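# Running bond vs stack bond for a half-height partition, 100 mm block

**gruntline_b**

Putting up a non-loadbearing partition in a unit on the Clullmont estate. Dense concrete block, 100 mm, fair-faced both sides, no plaster. The client's designer wants stack bond (all perpends lined up vertically). I have said I would sooner do running bond and she has asked for a technical reason.

Wall is 554 cm long, no returns, one end tied to the existing steel column. Blocks are Gruleck fair-faced, light grey. Is there a real reason beyond habit?

**perpend**

Yes. In running bond each unit laps the ones below, so horizontal bending is resisted by the blocks themselves as well as by the mortar. In stack bond the perpends form a continuous vertical joint with next to no flexural strength across it. With no returns you are relying on bed joint reinforcement for nearly all the horizontal span.

You can do it, but put ladder-type reinforcement in every second course and have someone check the free end.

**Tolentino_Masonry**

Every second course is what people say, but I have seen engineers ask for every course on fair-faced stack bond, mostly for crack control. Thermal and drying movement goes straight up the aligned joint. Concrete block shrinks, and 554 cm is close to where I'd want a movement joint anyway.

**gruntline_b**

Movement joint at the column end was already planned, 10 mm with a compressible filler and sliding ties. Wasn't planning a second.

**oddcourse**

Don't agree that it needs a second one. The usual guide for concrete block is 6 m or so between joints, and he is inside that. With reinforcement he has margin. Adding a joint in the middle of a fair-faced wall will look worse than the hairline crack it prevents.

**Tolentino_Masonry**

The 6 m figure assumes a sensible length-to-height ratio. What is the height? If it's six courses, the ratio is well over three and the figure comes down.

**gruntline_b**

Six courses, so 1350 mm nominal. Point taken.

**perpend**

That puts the ratio just above four. I'd still accept it with reinforcement in every course. The cost is small on a wall that size.

**oddcourse**

Fine, every course. I withdraw the objection as far as the steel goes, but not on the joint.

**hod_and_line**

Separate question on mortar colour. We did running bond in light grey block with a darker grey mortar on a office fit-out in September and the client was pleased with it. Darker mortar hides small variations in perpend width on a staggered pattern. With stack bond it does the opposite: the eye follows the vertical line and picks up 2 mm of drift straight away. If she insists on stack, match the mortar to the block.

**gruntline_b**

Useful. She wants dark joints as well. Pigment is Neto, the powder type, dosed per bag.

**hod_and_line**

Weigh it, don't scoop it. Keep the same batch of sand throughout and tool every joint at the same stiffness. Tooling early brings the fines up and leaves the joint paler. Most of the patchiness blamed on pigment is tooling time.

**perpend**

Agreed, and cover it overnight. I had 19 m² of dark joints bloom white after one wet evening. It brushed off in the end but it took weeks.

**gruntline_b**

Summary I have sent her: option one, running bond, dark mortar, reinforcement in alternate courses. Option two, stack bond, matched mortar, reinforcement in every course, extra 126 pounds for steel and labour. No second movement joint in either, with the crack risk noted in writing.

**Tolentino_Masonry**

I'd still put the joint in for option two. Otherwise sound.

**gruntline_b**

She has gone for option one. Block order goes in tomorrow, and I'll dry-lay the first course to see where the cuts fall before fixing the gauge.

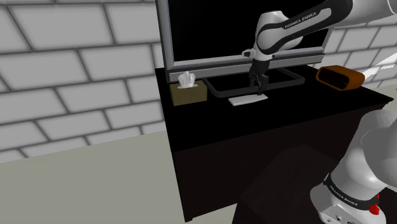
If the cut at the free end comes out under half a block I'll shift the setting-out and lose the difference at the column, behind the sealant.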